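Moving old mail off Stellow

I ran my own mail on Stellow until February, when the disk started reporting bad sectors.
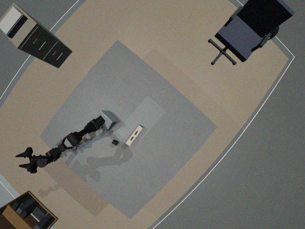
The archive was 18 GB in mbox format, one file per year. Mbox is fine for reading and poor for everything else. A single bad byte in a separator line merges two messages, and most clients will show the result without complaint.

I copied the files first, read-only, and worked on the copy. The converter splits on any line starting with "From ", so unescaped body text becomes a new message. On my archive that produced 411 false messages, nearly all in the Prurbridge list folders. Ovidiu Anghel suggested requiring a valid date on the separator line as well. That cut the number to 14, which I fixed by hand.

Maildir was the target format. It uses one file per message, so backups only move what changed – the nightly job now takes up to 10 minutes. Indexing is slower the first time. Flags did not survive, and everything came over as unread. I marked the lot as read and moved on.

Attachments are still stored inline. Stripping them breaks signatures, so I left them alone.

Contact | © Sârbu | Back to top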